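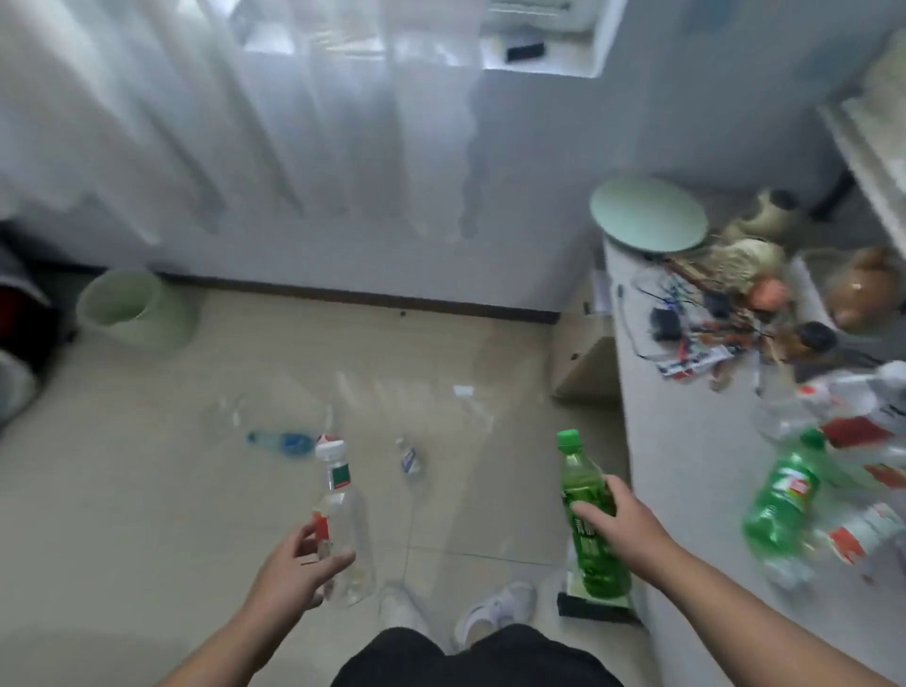 Why Do Theaters Have Curtains?

If you have been to a play, a puppet show, or a school concert, you have probably sat and looked at a big closed curtain while you waited for things to begin. Theaters have used curtains for hundreds of years, and there are several different kinds.

The main curtain

The large curtain at the front of the stage is called the main curtain or the house curtain. "House" is a theater word for the part of the building where the audience sits. When the main curtain is closed, the audience cannot see the stage. Workers can move a bed, a tree, or a whole kitchen into place behind it.

Many main curtains are made of velvet, a thick, soft cloth. Thick cloth blocks light well. It also soaks up some sound, so the people in the seats do not hear every footstep behind it. Red is a very common color for a main curtain, but there are blue, green, gold, and black ones too.

How a curtain opens

Curtains do not all open the same way.

A traveler curtain is split in the middle. One half slides to the left and the other half slides to the right. It hangs from a track, a bit like a shower curtain on a rail. Most school stages have this kind.

A guillotine curtain goes straight up in one piece. The theater needs a tall empty space above the stage to hold it. This space is called the fly loft. Painted scenery can be kept up there as well, hanging out of sight until it is time to lower it.

A tableau curtain is pulled up and out to the sides at the same time. It makes a shape like the curtains around a fancy window.

An Austrian curtain goes up in soft, puffy folds. Many cords are sewn down the back of it, and they all pull together.

Some curtains are moved by a motor. Others are moved by a person pulling a rope. On a big stage the curtain can be very heavy, so weights on the other end of the ropes help balance it. At the Grema Playhouse the main curtain is 18 feet tall and is still worked by hand. It takes 11 seconds to open all the way.

The curtains at the sides

Look to the left and right of a stage and you may see tall, narrow curtains, usually black. These are called legs. They hide the actors who are waiting for their turn. The hidden area behind them is called the wings.

There are also short, wide curtains that hang across the top of the stage. These are called borders. They hide the lights and pipes.

Actors learn a simple rule about the wings. If you can see the audience, the audience can see you. So if you are in a show and you are waiting to go on, step back until you cannot see any seats.

The curtain you can see through

One special stage curtain is called a scrim. It is made from thin cloth with lots of tiny holes in it. When light shines on the front of a scrim and the stage behind it is dark, it looks like a solid wall. When the front light goes off and a light comes on behind it, the cloth seems to disappear, and you can see the people on the other side. Theaters use scrims for ghosts, dreams, and magic tricks.

You can try this at home with a piece of thin, light-colored cloth and 2 flashlights. Ask a grown-up to help you hang the cloth in a dark room. Stand a toy behind it. Shine one flashlight on the front of the cloth, from the side. Then turn it off and shine the other one on the toy. Watch what happens to the cloth.

The safety curtain

Long ago, theaters were lit with candles and later with gas lamps, and fires were a serious danger. Many large theaters now have a safety curtain just behind the opening of the stage. It is made from metal or from cloth that does not burn easily. If a fire starts on the stage, the safety curtain comes down and helps keep smoke and flames away from the audience.

Curtain words

Curtain up: the start of the show.

Curtain call: the time at the end when the actors come out and bow.

Curtain time: the time the show is supposed to begin.

Curtain speech: a short talk given before the show, often to ask people to turn off their phones.

Do all theaters have a curtain?

No. Some stages have seats on three sides or all the way around, and a front curtain would not work there. These theaters turn off the lights between scenes when they need to move a chair or a table. This is called a blackout. The stage workers wear black clothes and put small bits of glowing tape on the floor so they can find their way.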